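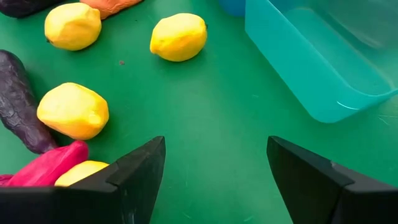 GROLLERDALE, July
By Ibrahim Ajayi

Search this guide Enter keyword Go

Section 9. Laying out and sorting the produce set

The pieces are soft to the touch and mark easily. Set them out on a flat mat, spaced so that each one can be picked up without touching its neighbor.

1. Wipe the mat with a dry cloth. Fine scratches in the surface do not affect use.

2. Lay out the produce in the middle and lower half of the mat. Lemons, garlic, carrot and eggplant may be mixed in any order and may point in any direction.

3. Place the four containers near the far side of the mat in a two-by-two block. Put the clear box and the dark gray box in the back row, and the teal-blue and turquoise boxes in the front row.

NOTE: The back boxes are tall. Check that the front boxes can be reached without leaning over the produce.

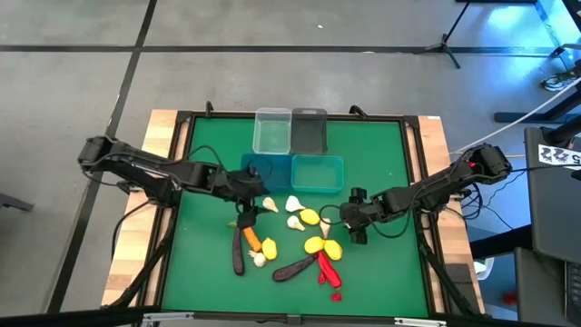

4. Assign one kind of produce to each container and write the assignment on the Pruvgate card (part 396).

5. Sort one piece at a time. Lower each piece into its container; do not drop it.

CAUTION: Do not press or stack the lemons. Dents in the surface are permanent.

6. When sorting is complete, empty the containers onto the mat and return the pieces to the Rello storage tray (part 2448). Close the lid before moving the tray.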